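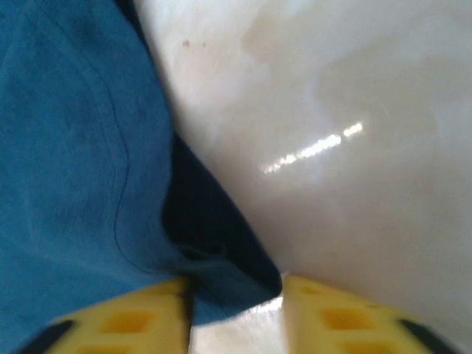 Brullcombe Laundry Set - README

Version of Jun 24, 2020

Contents of this folder

The set is about clothes on a table: garments in a basket, garments out of the basket, and garments folded or waiting to be folded. It was prepared for the Veltano wardrobe project, where we needed pictures of ordinary used clothes, with their creases and prints, and not the very flat shirts one sees in shop catalogues.

There are 2000 pictures. Of these, 426 have notes written by hand. The rest have only the short label with the kind of garment and its state.

Folders

close/ - cloth seen from very near, mostly folds, seams and edges
table/ - the whole table, with the basket when there is one
notes/ - the handwritten notes, typed as plain text
lists/ - one list per session, 7 in total

The names of the files in close/ and table/ do not match each other. Please use the lists if you want to know which pictures belong to the same session.

The state labels

Each garment has one of these labels:

crumpled - lies in a heap, no clear shape
part folded - at least one fold was made on purpose, but the shape is not finished
folded - a finished shape, ready for a pile
in basket - inside the basket, in any shape
unclear - the person who labelled could not decide

"Part folded" is the most difficult one. When a sleeve is under the body of the shirt it can be a fold or only an accident. In the first version we had many disagreements here, so in May we read all of these labels again and moved 50 of them to "unclear".

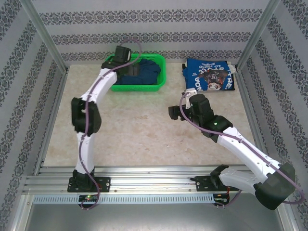
A garment gets "in basket" also when somebody or something is holding a part of it. It changes to another label only when no part of it is in the basket any more. If there is a second garment on the table, it has its own line in the list and its own label.

Colours

We write simple colour names: blue, dark blue, green, white and so on. Please do not trust them too much. The same cloth can look teal from near and navy in a shadow, and the labels were written from the picture, not from the garment. For prints we write "print" and the main colours. If some letters can be read, we copy only these letters and do not guess the missing ones.

Known problems

- Small dark marks on the tabletop are not labelled. They are not part of the clothes.
- In close/ it is often not possible to say which garment it is. The label is then "cloth".
- A dark line on cloth can be a seam or a loose thread. The notes say "line" for both.
- Size tags are labelled only if the whole tag is visible.
- The notes from the first session are shorter than the others. We did not write them again.

How to use the lists

Every list is a text file with one garment per line: file name, garment, state, colour, note number. The note number is empty if there is no note. The separator is a semicolon - a comma would break the notes with two colours.

Changes

The older copy with the name Wuvurix has the same pictures but the old labels. If you have both, please delete the old one and keep this folder. The spelling of "grey" is now the same in all lists.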